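# 6. Recording demonstrations in the kitchen scene

Applies to Prurnar Teleop 2 with the Zuten simulator. Complete section 5 (input device pairing) first. 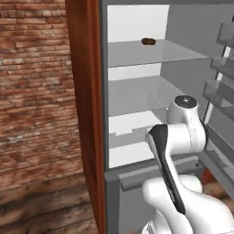
*Figure 6-1. Kitchen scene, refrigerator open, item on the upper shelf.*

This section covers one task from start to finish: moving a single item off the upper refrigerator shelf by remote control and saving the motion as a demonstration. The other shelf tasks in the Redodex library use the same procedure with different start files.

A demonstration is one continuous recording of the operator driving the arm. The training job in section 8 reads the joint positions, the gripper command and the camera views at every step. It does not read your notes, and it cannot tell a deliberate pause from a lost connection. Record accordingly.

## 6.1 Before you start

You need:

- A paired hand controller, or the Han leader arm if your site has one
- The operator role on your account (viewer accounts can load scenes but cannot record)
- At least 30 GB of free space on the recording drive
- The task pack `fridge_shelf`, installed and enabled

Set the control rate to 30 Hz in **Settings > Teleop > Rate**. All demonstrations in one set must use the same rate. The exporter rejects a mixed set and does not resample.

> **Caution:** If the workstation is also connected to a physical arm, set the output selector to SIM and confirm that the status bar reads `OUTPUT: SIM` before you touch the controller. With the selector on BOTH, the physical arm follows every command, including the fast return to home at the end of an episode.

## 6.2 Loading the scene

1. Open **Scenes > Kitchen** and select `fridge_shelf_upper`.
2. Leave **Randomize layout** off for your first recordings. Turn it on after you have passed the check in 6.6.
3. Enter 1971 in the **Seed** field. This seed gives the practice layout used throughout this section.
4. Click **Load** and wait for the physics indicator to turn green.
5. Check the starting state. The fresh-food compartment must be open and the drawer beneath it closed. The small brown item should be resting toward the back of the upper glass shelf, with the second shelf clear.
6. If the item is leaning, sliding or missing, click **Reset scene**. Do not correct its position with the object editor. Edited positions are not written to the episode header, and the replay will not match.

The task log calls the item `roll_01`. Other seeds can substitute a different item from the same size class.

Note: The shelves are drawn as semi-transparent glass but are solid for collision purposes. The same applies to the gray bins on the door. New operators often misjudge the shelf height on their first few attempts. Turn on **Show collision edges** while practicing and turn it off before recording, as the overlay is captured by the cameras.

## 6.3 Choosing a control mode

| Mode | Input | Use for |
|---|---|---|
| Cartesian | Hand controller | Reaching, lifting, placing |
| Joint | Keypad or sliders | Backing out of a bad pose |
| Leader | Han leader arm | All motions |

Cartesian mode is the default. The controller moves the gripper, and the solver works out the elbow. Inside the refrigerator the solver may pick an elbow position that brings the upper links close to the lower shelf or the door bins. Use the **Elbow bias** wheel to lift the elbow before entering the compartment.

In leader mode the arm copies the joint angles of the leader arm directly. There is no solver and no elbow bias. You are responsible for clearance.

Do not switch modes during an episode. The recording continues, but the switch introduces a step in the command signal that the quality check will flag.

## 6.4 Aligning the controller

1. Sit or stand where you will stay for the whole session.
2. Hold the controller level, pointing toward the screen.
3. Press and hold **Align** until you feel two short pulses.
4. Squeeze the clutch and move your hand forward a short distance. The gripper should move toward the refrigerator interior.
5. Release the clutch, return your hand to a comfortable position and squeeze again. The arm must not jump. If it does, repeat from step 2.

Set motion scale to 1.0 for the approach. A scale of 0.5 is easier at the shelf, but the scale cannot be changed while recording, so choose one value and keep it. For `fridge_shelf_upper` we recommend 0.7.

Leader arm users: skip steps 2 to 5. Match the leader arm to the on-screen pose until all joint bars are green, then press **Engage**.

## 6.5 Recording an episode

1. Press **Home**. Wait until the arm has stopped.
2. Press **Record**. The border of the operator window turns red and a one-second countdown runs.
3. Squeeze the clutch and raise the gripper until it is level with the upper shelf. Stay in front of the compartment at this stage.
4. Open the gripper fully.
5. Move in above the shelf surface at a steady speed. Keep the fingers parallel to the glass and clear of the front edge.
6. Stop with the item between the fingers. Small corrections are acceptable. If you need more than a few, back out and discard the episode.
7. Close the gripper. Hold the trigger until the grip indicator goes solid.
8. Lift straight up, enough to break contact with the shelf. Dragging the item to the front is recorded as a different strategy and should not be mixed into this set.
9. Withdraw along the path you came in on.
10. Carry the item to the target zone assigned in the task panel and open the gripper.
11. Back the gripper away from the item and press **Stop**.

A normal episode takes 17 seconds at motion scale 0.7. Slower episodes are valid. Episodes of more than 1000 steps are truncated at the end, and a truncated episode cannot be marked as a success.

If you drop the item, keep recording only if it can be reached again without moving the elbow past its limit. A recovered drop is useful data – mark it **Success with recovery**. If the item falls out of reach, press **Stop** and mark the episode **Fail**. Failed episodes are kept in a separate folder and left out of training by default.

> **Caution:** Do not press **Home** with the gripper inside the compartment. The return path is a straight line in joint space and takes no account of shelves. In simulation this scatters the scene. With a physical arm attached it can break glass.

## 6.6 Labeling and checking

When you press **Stop**, the label panel opens.

1. Choose **Success**, **Success with recovery** or **Fail**.
2. Confirm the operator name. On shared workstations this field keeps the name from the previous session.
3. Click **Replay**. Watch the full episode at normal speed.
4. Check that the replay ends with the item in the same place as the live run. A mismatch means the physics state was not saved correctly. Discard the episode and reload the scene.
5. Click **Save**.

After your first 17 saved episodes the system runs a quality check and displays one of these results:

- `PASS` – continue recording. **Randomize layout** may now be turned on.
- `PAUSES` – too much idle time, most often before the grasp. Plan the approach before pressing **Record**.
- `CONTACT` – the arm touched a shelf, a bin or the door in one or more episodes. Open the contact report to see which links were involved.
- `JITTER` – the command signal is noisy. Rest your elbow on a support, or raise the filter setting by one level and record the set again.

Contact between the gripper fingers and the item is expected and is not reported. Light contact between the fingertips and the upper shelf is tolerated during the grasp only.

## 6.7 Common problems

**The arm stops short of the item.** The reach limit has been met. Lower the elbow bias slightly and approach from closer to the center of the opening. Do not rotate the wrist to gain distance.

**The item slips when lifted.** The fingers closed on the upper part of its rounded surface. Go in lower. Raising the grip force in the task settings will hide the problem in simulation and cause damage later on real items.

**The view is blocked by the arm.** From the default camera, the upper links overlap the lower shelf area. Switch the operator window to the wrist camera. This changes only what you see; all camera streams are recorded regardless.

**The elbow catches a door bin on the way out.** You are withdrawing along a wider path than the entry. Turn on **Show path** in practice mode and compare the two lines.

**The status bar shows `RATE LOW`.** The simulator cannot hold the control rate. Close other scenes and set shadows to Low. Episodes recorded with this message showing are marked invalid.

## 6.8 Revision notes

- Rev. C, 2021-01-03: elbow bias procedure added to 6.3; recommended motion scale changed to 0.7. (Y. Yu)
- Rev. B: label **Success with recovery** added. Previous sets need no changes.
- Rev. A: first issue.

Send corrections to this section to Yanling Yu. Requests for new scenes or start files go to Upendo Nyamweya, with the task pack name and the seed.

Continue with section 7, *Exporting a demonstration set*.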